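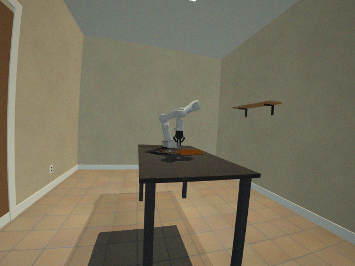

Thread by Torben Reuter - last updated April 13, 2019

A longer thread about how we gather demonstrations for the pick-and-place model at Stulteck. Several people asked me after the last post, so I try to answer in order.

The task is called Giris in our list. The arm must take small things from a table and put them into the orange tray. For a person it is boring. For a network it is a good first lesson, with small parts that do not look alike.

All of it is in simulation for now. We drive the simulated arm by hand with a controller, and we save the joint positions, the gripper command and the camera views. One full attempt is one episode.

The count today is 2,735 episodes. Our goal is 4,000 before we train the next version. In December we believed half of this would be enough, and I was one of the people who said so.

I run the episodes in blocks of 59. It is a strange number, I know. It comes from the old disk limit on the Albers machine, and later I did not want to change the folder names.

Between the episodes we change where the objects lie, and also the place of the tray and the camera. If the tray always stays in one place, the model learns the place and does not look at the tray any more. We made this mistake with the first set. 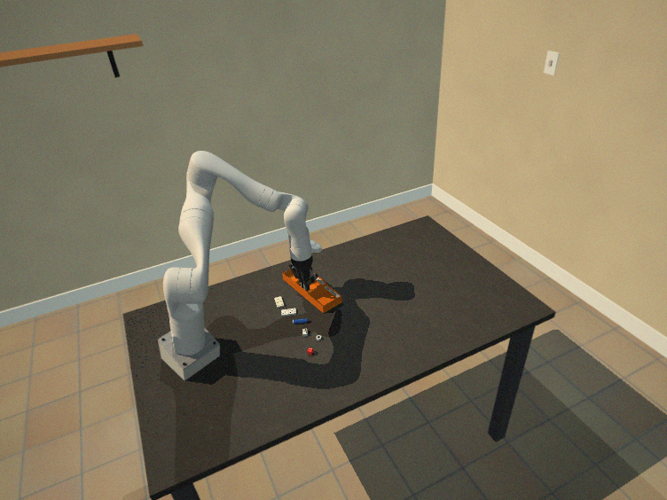
Gripper at the tray, with dominoes, a red cube and other small pieces still on the table.

The shadows are on purpose strong in this room. With soft light the policy looked very good, then we moved the lamp and it became much worse. So now the light direction is also changed from block to block.

Failed attempts: we keep them, but with a label. Almost 7 percent have the label at this moment. A drop with a good second grasp is not a failure for us, and I think such episodes are worth more than the perfect ones.

What I find hard is to be slow. When I am tired I drive the arm too fast, and the model copies also my bad habits - you can see my own overshoot in its movement.

Someone asked about Plorkivetti, our tool for replay. It is not public yet. First I must clean the code and write a manual which another person can follow.

Next block is with the tray turned the other way. I will add the numbers to this thread when it is finished.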